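Block and Bin Hire: Frequently Asked Questions

This page covers the block sets and metal bins hired out from our Nellport store. For tables, shelving and crates, see the general hire page.

BOOKING

Who can hire a block set?
Anyone with a Nellport store account. Schools, clubs, training rooms and workshops make up most of our bookings, but you can also hire as an individual. Accounts are free to open and you will need proof of address.

What is in a set?
A set is a mix of red and dark green rectangular blocks and an open-topped gray metal bin to keep them in. The packing slip taped to the carton shows how many of each color you have been sent. Keep the slip. We check returns against it.

Can I get one color only?
Yes. Write "red only" or "green only" in the notes box when you book. Single-color sets are made up to order, so allow 2 extra working days.

Are there any other colors?
Not in the rectangular blocks. We had a blue set for a while and stopped stocking it when it could no longer be matched.

How long is the hire period?
The standard period is 15 days, counted from the day you collect or the day we deliver. You can extend once online. After that, call the desk.

How far ahead should I book?
Usually a week is enough. February is busy and we often run out of bins before we run out of blocks. If you already have a suitable bin of your own, you can book blocks without one at a lower rate.

What is the deposit?
The deposit is $200 per account, no matter how many sets you take. It goes back to the card you paid with after the return check.

COLLECTION AND DELIVERY

Where do I collect?
Use the side counter on Langat Street, not the main entrance. The counter opens at 7 a.m. Bring your booking number. If somebody else is collecting for you, add them to the account first.

Will it fit in a car?
One bin and its blocks will fit in the trunk of most cars. Bins do not fold or come apart, so measure before you come if your car is small. Blocks travel in their own carton and should go back in it for the return trip.

Do you deliver?
We deliver to Nellport and Govidine. Wultar addresses are served from our other warehouse, which has its own price list and does not carry blocks at present.

Can the driver carry the bin inside?
As far as the first door on the ground floor. Anything beyond that needs to be arranged when you book. Stairs are charged as an extra.

USING THE BLOCKS AND BIN

What do people use them for?
Sorting by color is the most common use. They are also booked for packing exercises, stacking, spacing practice, and as plain stand-in objects when a group wants to plan a layout without using real stock. They have no markings that need to be kept facing up, so any side can go down.

Should the blocks be laid flat or stacked in the bin?
Either. For picking and sorting work we suggest laying them flat on the floor of the bin with gaps between them. For storage, stack them by color with the largest faces down.

Do they have to go in any particular order?
No. If you are running the same exercise several times, it helps to mark a starting layout on paper and put everything back to it between turns.

Can I drop the blocks into the bin?
Please place them. Dropped blocks leave dents in the floor of the bin and chips on their own corners, and both count as damage at the return check. The noise in a small room is another matter, and you may want a thin mat underneath the bin if you share the building.

Can I line the bin?
Yes, with paper or a loose cloth. Do not glue or tape anything to the inside. Tape residue is the most frequent cleaning charge we make.

Can I write on the blocks?
No pens, paint or stickers. If you need numbers, tie a paper tag around the block with string and take it off before you return the set.

Are the sets suitable for young children?
The sets are not sold or hired as toys. The bins have hard edges. We have a separate play range and the desk can tell you what is available.

Can I use the bin for something else?
It is fine for holding dry items during your hire. Do not use it for liquids, food, soil or hot objects.

CLEANING AND STORAGE

How do I clean the blocks?
Wipe them with a damp cloth and dry them before they go back in the carton. Do not soak them. Do not use bleach, solvents or scouring pads.

How do I clean the bin?
Brush out any dust, then wipe the floor and sides. Corners collect grit, and an old paintbrush gets it out well. Leave the bin to dry completely before you stack anything in it.

Where should I keep the set between uses?
Indoors, off the ground if you can, and away from direct sun. The red blocks fade faster than the green ones when they are left by a window.

RETURNS, LOSS AND DAMAGE

How do I return a set?
Bring it to the side counter or book a pickup online. Blocks go in the carton and the bin goes separately. Please do not send the bin back with the blocks loose inside it.

What happens at the return check?
Staff count the blocks, look over the edges and faces, and check the bin for dents and residue. You can wait while it is done. If you would rather not wait, the result is emailed to you within 7 days.

A block is missing. What should I do?
Tell us before the return date and we will hold the charge while you look. If it does not turn up, the replacement price on your slip is taken from the deposit. Blocks found later can be handed in for a refund if they are undamaged.

What counts as normal wear?
Light scuffs on the blocks and surface scratches in the bin. Chips, cracks, deep dents and ink marks are charged.

I was sent the wrong mix of colors.
Call the desk on the day you receive the set and have the slip in front of you. We will swap the blocks at no cost.

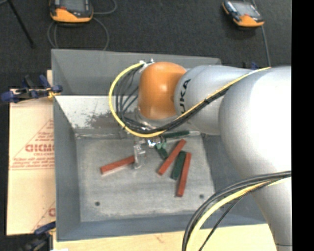

Red and dark green blocks in a gray open-topped metal bin.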